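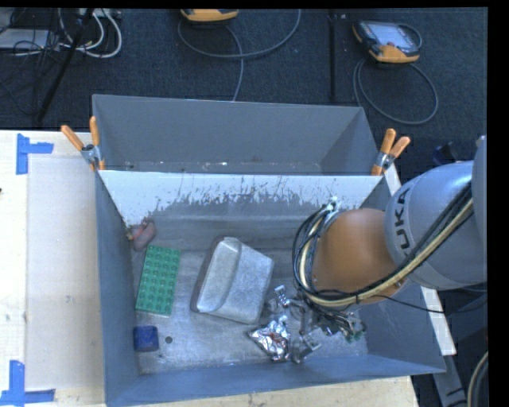
4. Collecting grasp examples from the bins

This section covers a normal collection run: loading the front bin, recording grasps, and saving the run so the Trarex trainer can read it. Finish the arm and camera set-up in section 3 before you start.

A run is 30 grasp attempts with one set of objects. Both good and bad attempts are kept. The trainer needs the misses as much as the pickups, so do not delete an attempt because the arm dropped something.

4.1 Before you load the bins

1. Put the arm in its parked position and wait for the status line in Noline to read PARKED.
2. Check that the two bins sit edge to edge and that the spring clamps are seated over both rims. Try to slide the front bin with your hand. If it moves, reseat the clamps.
3. Check the bins against the tape marks on the table. If the bins have shifted, line them up again and repeat the camera check in section 3.6.
4. Look along the cable bundle on the arm. It should have enough slack for a full turn of the wrist and should not hang lower than the gripper fingers.

CAUTION: Keep your hands out of both bins whenever the status line reads anything other than PARKED. The arm starts moving as soon as an attempt is queued, with no sound beforehand.

4.2 Loading the objects

1. Pick a set from the object list. Mix sizes and surfaces – something flat, something bulky, something shiny, something soft.
2. Place the objects in the front bin by hand or tip them in from a tray. Do not arrange them. Objects that lean on a wall or lie at an angle are useful.
3. Leave the rear bin empty. The arm drops what it picks up there.
4. Enter the set number in Noline and press Load.

NOTE: Foil packages and bare metal pans give poor depth readings. Keep at least one in most sets anyway. If the depth view shows holes where a shiny object should be, carry on with the run and tick "reflective" in the run notes.

NOTE: Crumpled packaging changes shape each time it is gripped. Replace a package when it tears, and write down which attempt it was replaced after.

4.3 Recording a run

1. Pick up the handheld controller and turn the key switch to AUTO.
2. In Noline, choose New run and type your initials.
3. Press Start. The arm moves over the front bin, lowers the gripper, closes, lifts, and moves to the rear bin.
4. After each attempt, check the label Noline has assigned. The choices are HELD, DROPPED and MISSED. Correct it with the arrow keys if it is wrong. You have 3 seconds before the next attempt begins.
5. If the gripper picks up two objects at once, label the attempt HELD and tick "double".
6. When the front bin is empty, Noline pauses the run. Park the arm, return the objects, and press Resume.

A full run takes 17 minutes when nothing goes wrong.

CAUTION: If the fingers press on the bin floor or catch a wall, press the stop button on the controller. Do not try to free the gripper by pushing on the wrist. Use the jog keys to raise it straight up at the slowest speed.

4.4 Stops and partial runs

After a stop, Noline marks the current attempt VOID. Void attempts do not count toward the total and are left out of training.

If a run is stopped 2 times for the same reason, end it and save what you have. Partial runs are accepted. Write the reason in plain words in the notes field – "pan wedged in corner" is more use to us than an error code.

4.5 Saving

1. Press Finish and wait for the file check.
2. Copy the run folder to the Symonenko drive. Do not rename it.
3. Send questions about labels to Pádraig Nic Aodha at Vondness, with the run number in the subject line.

To start another run with the same objects, go back to 4.3. For a new set, go back to 4.2.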